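The Snack Box Moves to the Big Table
Brollthorpe Neighbors Newsletter, 2/15/20
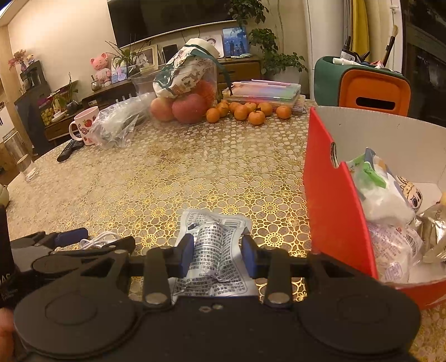
Where should a family keep its snacks?
Somewhere everybody walks past, at a height the shortest person in the house can reach, and all in one container.

I came around to that answer slowly. For years our snacks lived in the cupboard over the fridge, which meant I was the only one who could get at them, which meant I got asked for them all day long. Then last October I cleared out that cupboard for the good platters and everything edible landed in a cardboard box on the table. It was supposed to be there for a weekend. You can guess the rest!

The red-and-white box has stayed. It has a hand-hole in the side, so I can drag it over or carry it off when we need the table for dinner, and the flaps don't get in anybody's way. I've looked at the nice wire baskets at Valluter (twice, and I did pick one up and walk around the store with it) but a basket lets the little packets poke out through the gaps, and a box doesn't cost anything. When this one gets floppy I'll find another one.

My only real system is the Saturday sort. I make coffee, usually in the strawberry mug, and go through every packet. Foil ones get a look on the back for the date, and if I have to hold it up to the window to read the tiny print, I do. Anything that needs eating soon goes in the front. Anything that's been passed over three weeks running gets moved to my work bag, where I will eat it at four in the afternoon without complaint. Pouches stand up along the side, flat packets get filed behind them like index cards, and the kid-type stuff with the cartoon faces goes in the middle where small hands go first anyway.

Fruit stays out of the box. I learned this with one soft clementine that got under a layer of crackers, and I'd like to spare you the smell. Now the clementines sit right on the tablecloth, and they get eaten twice as fast as they did in the fridge drawer. Apples go next to them. I keep meaning to buy a proper bowl, but then I'd have to find a spot for the bowl, and that table is already holding the notebooks, the plastic folders, the remote and whatever bag came home from the store last.

About that tablecloth, since a few of you asked after the potluck: it's the wipe-clean kind, gold and white flowers, very shiny, and I love it more than I probably should. Crumbs come right off with a damp cloth. Hot pans are another matter, so use a trivet. Mine came off the roll at Amel, and they'll cut it to whatever length you need. Measure your table first and add a hand's width for each end. I forgot to add the ends the first time and had to go back.

A few readers wrote in after the last issue wanting to know how I keep the box from turning into a junk bin. Well, it does turn into one. In the last month I've pulled out a phone charger, a birthday card and 51 cents. I put the cords in a pile beside it and wait for their owners to come looking. The 51 cents I kept.

If you've got packets you know your house won't finish, the Mahuika pantry shelf takes them as long as they're sealed and in date. Leave them in the tote inside the front door, with the dates facing up if you can manage it. They don't take fresh fruit at the moment, so you'll have to eat your own clementines.

Next time I want to get into lunch bags, and why I own 90 twist ties and can never find one. Send me your snack spots in the meantime, especially if you've made a drawer work. I've tried a drawer. It lasted until the first bag of pretzels opened up in there, and I was finding salt in the silverware until New Year's.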